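Chapter 3
Covering a Table

I learned to lay a tablecloth the wrong way, from my grandmother, who owned one very large white one and one very small table. The cloth reached the floor on every side and we children lived underneath it. When I started work in the linen room at Pastovlow, a guest house with far too many odd-sized tables, I assumed every cloth was meant to do that. Ruba Matar, who ran the room, handed me a tape measure on my first morning and told me to come back when I'd measured five tables and five cloths. It took me until lunch, and hardly anything matched anything!

So this chapter is about fit. Chapter 2 dealt with fibres and weaves, and you'll need some of that again when we get to creasing, but for now all you want is a tape, a pencil and a table you're allowed to clear (or half clear, if you live with people like mine).

Let's start with the word "drop", which I'll be using a lot. The drop is the length of cloth that hangs down below the edge of the table. You measure it from the edge of the tabletop to the hem, and you measure it on each side, as the sides often differ. 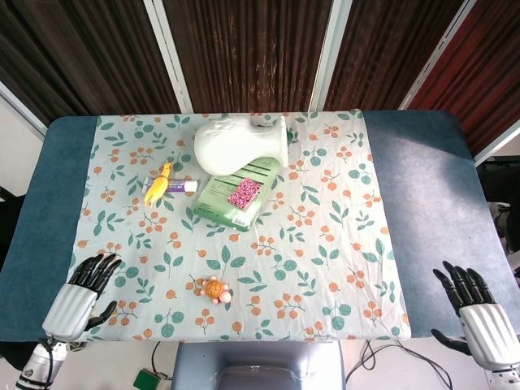

A cloth doesn't have to cover the whole table, and plenty of good ones don't. A smaller cloth laid over a bigger surface leaves a margin, and you measure a margin just as carefully as a drop - from the hem to the table edge, flat, with no pulling. The leaf and berry cloth has both: a little drop along the front, then bare teal at either side, wider on the right than on the left. If you wanted it centred you'd lift off the turtle, the yellow chicken and everything else before you shifted it. Dragging a loaded cloth stretches it on the bias, and you'll be chasing the wrinkle for the rest of the afternoon.

Printed cloths bring their own little puzzle. With a repeating pattern your eye goes to the print before it goes to the hem, so a cloth can be perfectly straight by the tape and still look crooked. Mohcine Hajji, who taught the evening class I took later on, always lined up one row of the pattern with the table edge first and only then looked at the hems. I still do it his way at home. Ruba would have gone by the hem!

Before you read on, try this. Take any cloth you own, lay it on any table, and write down four numbers, one for each side. Put a D beside each drop and an M beside each margin. Keep the piece of paper somewhere safe, as we'll use it in the next section to work out what size of cloth your table really wants.

3.1 Measuring the tabletop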